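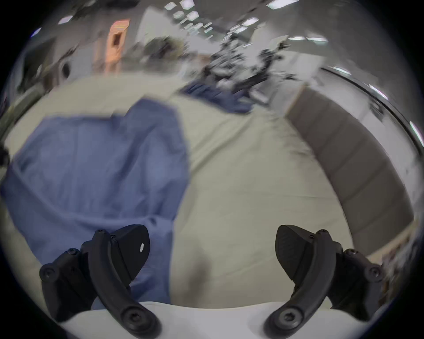 One Blue Thing at a Time

I have been putting off the folding again. You know how it goes — the dryer buzzes, you tell yourself you'll get to it after coffee, and then it's May and you are pulling socks out of a heap every morning like a raccoon.

My friend Houda Salem, who raised four kids in a very small apartment, told me years ago to bring out a single piece, lay it on something big and pale, and leave the rest in the basket where it can't look at you. I laughed at her then! But I've come around. A blue cloth all crumpled up on a cream surface is a job I can manage, even at the end of a long day when my feet hurt and supper is still a question mark.

I start by finding the corners, or the shoulders if it's something with shoulders, and then I smooth from the middle out with the flat of my hand. My mother did it that way and so did hers, and I still hum while I do it (badly, ask anyone). If there's a flap tucked over on itself I open that up first, otherwise the crease stays in there until the next wash and drives me batty. Then in half, in half again, and over to the pile.

Last month I timed myself, just out of curiosity, and a full basket took 13 minutes. I had been dreading 13 minutes for two weeks. Ashraf says I spend longer than that looking for my glasses, and I'm afraid he has a point.

The fitted sheets are still a mess, by the way. I roll them up and close the closet door quickly. If any of you have a method that works for a person with short arms, please leave it in the comments.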